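Comunidade Drernolport › Casa e jardim › Fermentação e pão

Massa-mãe que só cresce de noite, o que estou a fazer mal?

Lorna Niven
publicado às 22h40

Boa noite a todos, e desculpem desde já o tamanho da mensagem, que eu quando começo a escrever sobre pão perco-me um bocadinho. Comecei a minha massa-mãe em janeiro, com farinha de centeio integral da Kerr e água da torneira deixada a repousar num jarro. Os primeiros dias correram lindamente, muita bolha, cheirinho a maçã, eu toda contente. Depois veio aquela fase parada de que toda a gente fala e tive paciência, continuei a alimentar e ela voltou.

O problema é que agora, se a alimento de manhã, chega à hora do jantar quase na mesma. Se a alimento à noite, antes de me deitar, acordo e está no dobro, às vezes já a descer. Uso sempre as mesmas quantidades: guardo uma colher bem cheia do fermento velho e junto 200 g de farinha e outro tanto de água. O frasco fica na bancada da cozinha, encostado à parede do lado da janela. Na quarta-feira fiz um pão com a massa da manhã e saiu um tijolo, daqueles que nem para torradas. O meu marido comeu por amor.

Já pensei na água, já pensei na farinha, já pensei em comprar uma daquelas caixas aquecidas da Skalenix, mas custa 34 euros em segunda mão e eu preferia gastá-los em farinha. Alguém passou pelo mesmo?
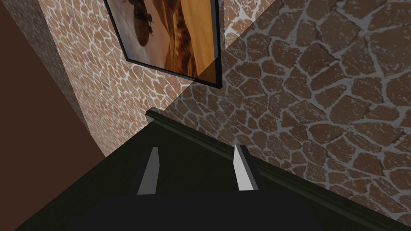
Wovum respondeu que o relógio tem pouco a ver com isto e que o mais certo é a temperatura: de noite a cozinha ainda guarda o calor do forno e do jantar, de manhã abre-se a janela para arejar e o frasco apanha o fresco todo. Continua assim a resposta:

Lorna, que bom ler-te, fizeste-me lembrar os meus primeiros meses! Faz uma experiência simples antes de gastares dinheiro. Põe um termómetro de cozinha dentro de um copo de água ao lado do frasco e vê quanto marca ao meio-dia e quanto marca à meia-noite. Aposto que vais encontrar uma bela diferença. Se for isso, muda o frasco para dentro do forno desligado, só com a luz acesa (e cola um papelinho na porta, que eu já assei um fermento com tampa e tudo e ainda hoje me dói). Outra coisa: uma colher de fermento para 200 g de farinha é pouquinho para um dia fresco. De manhã usa partes iguais das três coisas, fermento, farinha e água, e à noite podes continuar como fazes. Também ajuda amornar a água, só até não a sentires nem quente nem fria no pulso.

E não deites fora o tijolo, se ainda houver! Ralado dá um pão ralado escuro ótimo para panados.

padeiro563
Compra fermento de padeiro e pronto. Massa-mãe é moda.

Lorna Niven
Wovum, muito obrigada, fui logo buscar o termómetro da carne. Neste momento não tenho a hora certa para comparar, mas a janela está de facto aberta todas as manhãs, às vezes até à hora do almoço, porque a minha sogra não suporta o cheiro a café (vive connosco desde o verão e é uma santa em tudo o resto). Vou passar o frasco para o forno amanhã e depois conto. Padeiro563, também uso do outro, para a pizza, e não tenho nada contra, mas a este já me afeiçoei.

Lorna Niven
Cá estou, passados 2 dias. Com a luz do forno acesa e as partes iguais, alimentei às oito e ao meio-dia já estava no dobro. Fiz um pão pequeno, de centeio e trigo, ainda um nadinha compacto em baixo mas com buracos a sério em cima. A minha sogra comeu duas fatias com manteiga e pediu a receita para a irmã. Se alguém souber porque é que fica mais fechado na base, digam-me, que eu desconfio que estou a pôr a massa no forno cedo demais.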